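Snack Subscription Boxes: Your Questions
November – by Vy Bạch
Print | E-mail 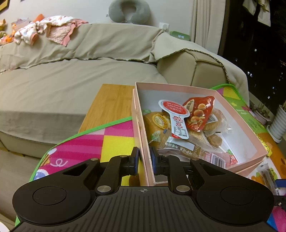
Do you save money?
Rarely. Breltden charges $30 a month for 8 snacks, and I could get close to that at the grocery store for half.

Is "free shipping" free?
I doubt it. Engate dropped its fee and raised the box price by $2 the same month.

Can I cancel anytime?
So they say. Read the renewal terms first – mine were on the second page.

Are the snacks fresher?
I've seen no proof. Check the dates yourself.

Related:
Kurnwood Coffee Club: Worth It?
Meal Kits and the Fine Print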